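Visit to the Kaludeo open day, 15th July

Our group came to Kaludeo by the early bus. I had wanted for a long time to see how they gather examples for their learning system, which is called Lillden. In the brochure there was only one line on it.

We got visitor badges and were taken to the long room on the ground floor. There are 7 stations in it. At each one a person moves the arms by hand controls and does the same small job again and again, and every try is saved as one example. The guide told us that a good operator makes 80 of them in a day. For a new job they want 2,000 before the training begins. 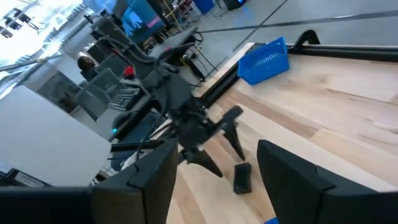
I asked what happens with the bad tries. They keep them, but with a different label, and a second person looks through them in the evening. In July they threw away only 49, mostly when a cable pulled at the wrong moment. This part was the most interesting for me, as at Modise, where I work, we delete everything that fails.

After lunch there was a talk from Erodik, who write the labelling program. It was a bit long and the microphone was weak. I would have liked to try the controls myself, but the queue of students was already out to the corridor. Next year I will go there first and eat later.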